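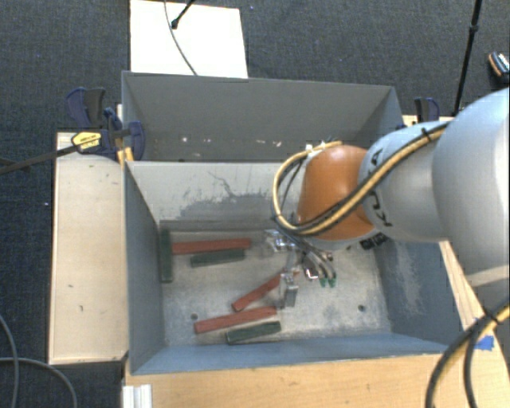 Figure 2. Red and green blocks in an open-topped grey bin.

4. What the sorting studies can and cannot tell us

4.1 The claim and where it comes from

The idea that red and green are an awkward pair for a large share of male readers is old and well supported. The idea that changing the pair will change how people behave is newer, and the support for it is much thinner than the guidance suggests. Most of the local guidance we reviewed traces back, through one or two intermediate reports, to the Heltammont trial of recycling labels. That trial is usually summarised in a single sentence: households given blue and orange labels made fewer sorting mistakes than households given red and green ones. The sentence is true as far as it goes. We think it has been asked to carry far too much.

Figure 2 shows the two colours on objects of much the same shape, and in differing tones. A reader with full colour vision will separate the two groups at a glance. A reader with a red-green deficiency may or may not, depending on the type and strength of the deficiency, the light in the room and the quality of the print or screen. The dark green is darker than most of the greens used on household labels, and a difference in lightness can do the work that hue fails to do. This point is well known to anyone who has designed a map or a transport diagram. It is hardly mentioned in the recycling literature, where "red and green" is treated as one condition, whatever the shades.

4.2 The Heltammont trial

The trial enrolled 308 households in two districts. After withdrawals and a batch of lost bin audits, 261 were included in the main analysis. The 47 that dropped out were not spread evenly: more of them came from the red and green group. The authors describe this as unlikely to matter. They give no grounds for that view, and the tables do not let a reader check it. If households that found the labels irritating were more likely to leave, the true difference would be larger than reported. If the households that left were simply the ones that moved house or lost interest, it could be smaller, or absent. Either story fits the published numbers.

A more serious problem is that no one in the trial had their colour vision tested. The whole argument for changing the labels rests on the needs of people with a deficiency, yet the trial cannot say whether a single such person took part. Bins were audited by household, and in a household of four it may be one person who does nearly all the sorting. That person may well be a woman, and inherited red-green deficiency is far less common in women. The improvement, if there was one, might then have come almost entirely from people who could see both sets of labels perfectly well.

That would call for some other explanation, and there are several to hand. The blue and orange labels were new. They were also larger, a fact that appears only in the appendix. They arrived with a leaflet, while the red and green group kept the labels already on their bins, some of them years old and faded. A fair comparison would have given both groups fresh labels of the same size on the same day. We can't see why this was not done, and the report does not say.

4.3 Later work

Two follow-up studies are often cited as confirming the result. The Grallmont study used a tabletop task in which adults sorted coloured cards into trays against the clock. It did test colour vision, which is to its credit, and it did find that participants with a deficiency were slower with red and green cards of matched lightness. It found no such slowing when the green was made darker. This second result is left out of nearly every summary we have read, including the one in the study's own abstract. A practitioner reading the full paper might reasonably conclude that the cheap remedy is to darken one of the colours, and leave the scheme alone.

The Munteanu report is harder to assess. It is a set of interviews with site managers who had already paid for new signs. Nearly all of them thought the new signs were better. We would have been surprised by anything else. People who have just spent money on a change are poor judges of whether it was needed, and the interview schedule did not ask about cost, about complaints before the change, or about mistakes in any form that could be counted. The report is useful on the practical side of fitting signs to a working site, and its section on glare is good. As evidence on sorting it should be set aside.

4.4 A partial re-analysis

Zbigniew Rutkowska kindly supplied the household-level file from the Heltammont trial, in the version dated Sun 17 May. We had hoped to repeat the main analysis and then adjust for label age. The first part was simple enough, and our estimate agrees with the published one to within rounding. The second part was only partly possible. Label age was recorded by the auditors in free text, with entries such as "old", "fairly new" and "peeling", and for many households nothing was written at all. We grouped the entries as best we could, each author working separately and then comparing notes. Our groupings disagreed more often than we would like.

With that caution in mind, the difference between the two colour schemes shrank once label condition was allowed for, and the interval around it comfortably included no effect. We don't offer this as proof that colour made no difference. The data are too rough for that, and a different grouping of the auditors' comments would move the result. It does show that the headline finding depends on a comparison between new things and old things, and that a modest attempt to account for this is enough to unsettle it.

We also looked for any sign that particular households made the swaps one would expect from colour confusion, that is, items from the red stream turning up in the green bin and the reverse. Confusion of hue should produce errors in both directions. The audits mostly show errors in one direction: items that belonged in the mixed stream were placed with general waste. A tired person who isn't sure about a yoghurt pot will do precisely this, whatever colour the lid is.

4.5 What would count as evidence

None of this is an argument for keeping red and green. There are good reasons of courtesy and common sense for not relying on hue alone, and a word or a symbol on a label costs very little. Our objection is to the firm figures for reduced errors that have begun to appear in tenders and council papers, including the Olent procurement notes discussed in Section 5, as if the size of the benefit were settled.

A useful trial would test the colour vision of the person who does the sorting. It would fix the size, age and wording of the labels across groups, and report the lightness of each colour as printed as well as its name. It would include a group with red and dark green, given what the card-sorting work found. It would audit single items, so that the direction of each mistake is known, and it would follow households for long enough that the novelty of a fresh label has time to wear off. The Heltammont audits stopped in June, when the labels had barely been through one season of rain.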